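Unit 7: Inflammation in the Joints
Lecture handout, Onidwood course in basic health science

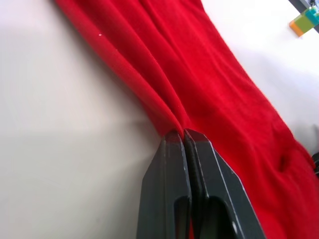
1. What inflammation does

Inflammation is the body's response to injury or infection. Blood vessels near the damaged area widen and let fluid and white blood cells into the tissue. The usual signs are heat, redness, swelling, pain and loss of function.

Acute inflammation starts within minutes and normally settles in a few days. Chronic inflammation can last for months or years and may damage healthy tissue.

2. Osteoarthritis and rheumatoid arthritis

Osteoarthritis involves gradual loss of cartilage. Stiffness in the morning tends to be short, often under half an hour.

Rheumatoid arthritis is an autoimmune disease. The immune system attacks the joint lining (the synovium). Small joints of the hands and feet are often affected first, usually on both sides. Morning stiffness commonly lasts an hour or more.

3. Terms to know

Synovium: tissue lining the joint capsule
Cytokine: a signaling protein released by cells
Autoantibody: an antibody directed at the body's own tissue

4. Reading for next time

Cheetham reader, pages 39 to 52. Skip the box on page 41; we cover it in Unit 9. Bring your notes on cytokines from April.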